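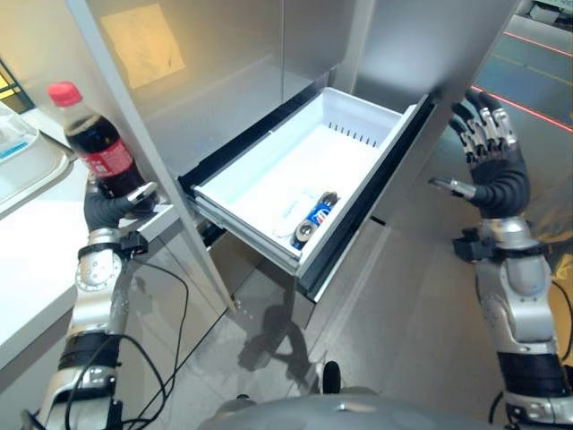 Oluwaseun Ekpo wrote in to say that drinks don't need a system, you put the cola in the drawer and you shut the drawer. I used to believe this too. Then I spent a January evening prying a two-liter bottle out of a drawer that had closed over it beautifully and would not open again for anyone.

So, a system. It takes 20 minutes, most of which is waiting for the drawer to dry.

First, pull the drawer out as far as it goes and empty it. Everything goes on the counter, including the mystery packets. If you can't read what's printed on something, you were never going to eat it.

Wipe the inside with warm water and a drop of dish soap. If your drawer has vent slots along the back, run a dry toothbrush over them. Crumbs live there, and they have been there longer than you think.

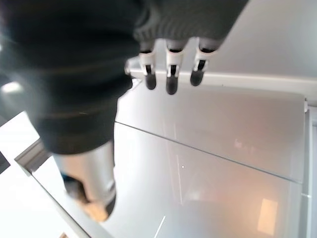
Dry it properly before anything goes back in. A wet drawer floor makes cans skate, and a skating can always ends up in the far corner, where it will stay until you move house.

Now load it. Cans lie on their sides at the front, all facing the same way. Bottles go in only if they clear the top lying down – close the drawer slowly the first time and stop if anything scrapes. Tall bottles belong in the door. Check that the cap is screwed on tight before you lay one flat. I have skipped this step 2 times and mopped 2 times.

Leave a gap at the back so the air can get around. People at Adebisi Street, where I used to share a kitchen, considered this gap an invitation. Put the butter somewhere else.

Warm cans go behind cold ones. Expect this rule to last until the next person gets thirsty.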